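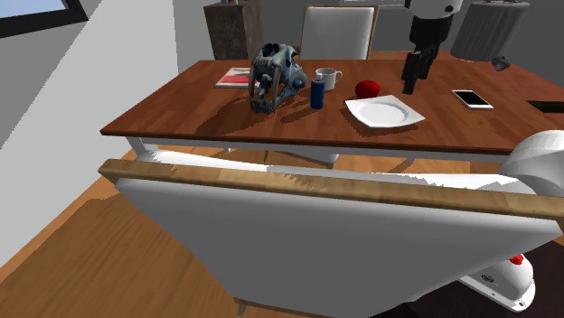
Jasov 2 review: scene generation and policy evaluation for tabletop manipulation

Jasov is a scene composer and evaluation harness for single-arm manipulation policies. It reads a robot description, a room and an object library, samples clutter onto a support surface, renders the camera views and runs a policy against the result. I used version 2 from January on, mostly to regression-test a pick-and-place policy before it went to hardware.

Installation

The package installs from a single archive. The physics backend is pinned and the renderer is not, which broke our first build. Recep Tatlı traced it to a mismatched shader cache, and deleting the cache directory fixed it. The manual doesn't mention the cache.

Object library

The stock library holds 874 meshes. Groceries, dishes and small electronics make up most of it, with a tail of odd items such as the saber-toothed skull. The odd items earn their disk space. A skull with an open jaw is a poor match for a convex hull, and the default decomposition fills the mouth cavity solid. Grasp candidates between the jaws are then rejected as collisions. Raising the hull limit per object restores most of them and slows contact resolution noticeably. Square plates with raised corners give similar trouble at the rim.

Of the stock meshes, 263 carry no measured mass and fall back to a uniform density. The loader logs this at debug level only. It should be a warning.

Placement sampling

Objects are dropped, settled and accepted if their residual velocity is under a threshold. The sampler has a clearance parameter, but it is computed on the footprint in the table plane, so a tall object can still hide a short one completely from a given camera. Ayten Sarıgül wrote us a filter that rejects layouts by visible pixel fraction per target. Something like it belongs in the core.

Furniture is treated as static collision geometry. Chairs can be placed between the camera and the table, a useful test of perception, and the planner sees them too if the room is exported with the planning scene. That export is off by default. With it off, our arm planned straight through a chair back on several seeds and the harness scored the episodes as successes.

Rendering

Shadows are hard and sometimes jagged on pale surfaces. For a depth-based pipeline this is irrelevant. Our RGB segmenter, trained on Cledard data, split the tabletop along shadow boundaries until we randomized light direction – one line in the config.

Evaluation

We ran 1,815 episodes in batches of 100, the last batch short. Seeds reproduce exactly on one machine. Across two GPU models, the settled poses drifted enough to change outcomes near the grasp threshold. Beverley Rutherford now stores settled poses and replays them in place of the seeds. The replay format is plain text and easy to diff.

Verdict

Good for regression testing, if you turn on the planning export and check the masses. Disley has the better renderer and a much weaker harness. I would not use Jasov's absolute success rates for anything.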